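I own far too many dangly things. Bag charms, key straps, a tassel off a bookmark I lost years ago, and for most of my life they lived in a heap by the front door, knotted into one horrible lump that I'd pick at every morning at twenty to eight. So I'm now firmly (boringly, says my sister) in favour of the T-shaped stand with a tray at the bottom.

Siham Sleiman talked me into it. I'd been perfectly happy with hooks, but hooks mean a drill, and a stand just goes wherever you fancy!

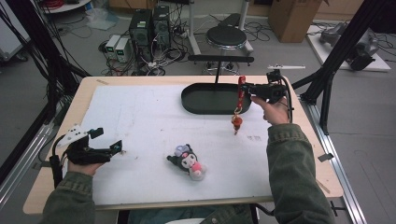
*Red strap and its little tassel charm, with the black tray and stand behind the soft toy.*

My one rule is that straps go on the bar and loose bits go in the tray. Soft toys get a shelf, I don't care how small they are. Kirsty Goodall puts hers in the tray and then can't find her keys, and we've had words about it.

Do buy one with a raised rim, though. My first was flat and I spent most of July fishing beads out from behind the radiator.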